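Kabbaj Fabric Shaver, after one winter

I bought the Kabbaj in October to deal with a pile of sweatshirts and one wool blanket that had gone fuzzy. It cost a bit more than the drugstore kind with the AA batteries. I had a Grisex before this, and it quit on me after two years, so most of what follows compares the two.

What you get

The box has the shaver, a spare blade, a small brush, and a charging cable. There is no wall plug. The guard over the blade turns to three heights, and the lint cup twists off the back. It weighs 200 grams on my kitchen scale. The Grisex was lighter but its handle was too thin to hold for long.

The instructions are one folded sheet. They say to charge it fully before the first use and to keep it off lace, loops, and anything with a raised seam. Take the seam part seriously. I nicked a cuff on the second day.

Battery

Mine ran 76 minutes on the low speed from a full charge. On high it drops off well before that, and you can hear it slow down. It will not run while plugged in, which the Grisex did, and I miss that.

On dark cotton

Dark sweatshirts are where pilling and lint bother me most. I work on the bed with the garment flat, sleeves pulled out one at a time, on the middle guard height. Small circles, hardly any pressure. Printed lettering I go around, as the blade will lift the edge of a print.
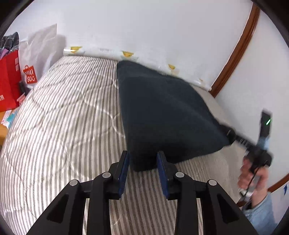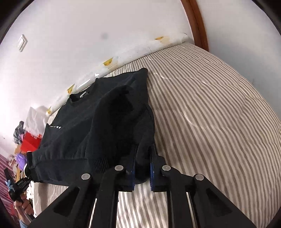 On wool

The blanket took most of an evening. The lint cup is small and I emptied it 7 times. Use the tallest guard and check your work often. It left the wool smooth, though the color looked slightly thinner along the fold where I had gone over it too much.

It did nothing useful on a fleece vest. Gareth Pickering at the repair table in Flesitstead had told me to skip fleece altogether and I should have listened.

Cleaning and blades

Take the guard off and brush the blade after every use. Fluff gets down around the shaft and the motor starts to whine if you leave it. Spare blades are sold in pairs. I swapped mine in February and could tell the difference right away. The Fisura blades are the same diameter but sit too high, so don't bother with those.

Noise

Louder than an electric razor. The dog leaves the room.

Would I buy it again

Yes, if you mostly have cotton and wool. If you want to run it from the wall, get something else. Four out of five.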